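Tendenport Kitchen Storage Study
Progress report to Kivo, period ending Saturday, April 30, 2022
Prepared by Sohail Memon

Work in this period covered plate storage on shared counters. The wooden dish rack with upright dowels was kept as the reference rack. Plates are stored on edge, one per slot, and each placement is logged with plate color, slot and final lean. The log now holds 1,936 entries, of which 283 are marked for review. Most of the marked entries concern plates that leaned against the next dowel and reduced the gap for the plate behind.

The tabletop is butcher block. Other items stay on the surface during placement so that clearances match a counter in daily use. 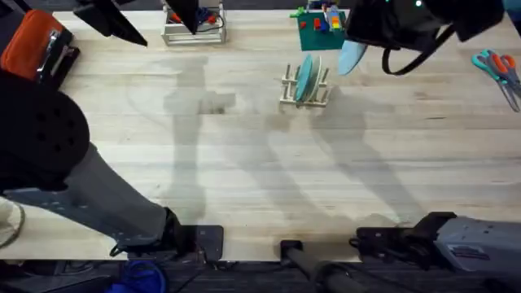
Figure 1. Dish rack with two plates on edge; a third, light blue plate held up to the right. Toy blocks on green board behind.

Ginette Leblanc has completed the first pass through the marked entries and closed 69 of them. The remainder will be closed before the Pulitetti rack is brought in for comparison. Delivery of that rack has slipped by 15 days. No change to the budget is requested.

Planned for the next period: repeat the placement series with the rack turned a quarter turn, and issue the revised slot spacing table. The final report remains due in October.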